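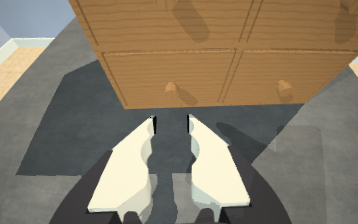
Do you need to know how to code before you open Undura?

Basic Python is enough. Our newest members had done one term of it and were moving a simulated arm by the end of their first club meeting.

I help run the after-school robotics club at Abou Jaoude, and we've spent this season on Undura's drawer-opening pack. I love it! You get an arm, a little cabinet full of knobs, and a task that sounds easy until you try it. The lighting shifts, the camera angle shifts, and a script that grabbed a knob perfectly at lunch will close on air an hour later (ask Tamer Hourani, who has opinions). Kids argue about approach angles the way they used to argue about soccer. 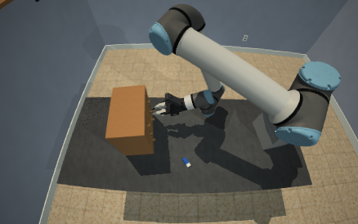
How long does one practice run take?

Most of ours finish in five minutes on the club laptops, and you can queue 10 of them and go eat a sandwich.

Khalil Chidiac left a batch of 1000 going over a weekend and came back to a log we're still picking through. The replay viewer is terrific for that, you can scrub back and forth and switch cameras. My gripes are small: the manual is thin on joint limits, and saving a project takes too many clicks.

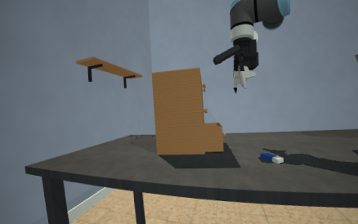 Who should get it

Any club with a couple of decent laptops and patient students. We're renewing in July.

Related reviews
Gusto line-follower kit
Skaltitska servo tester
Starter soldering sets for clubs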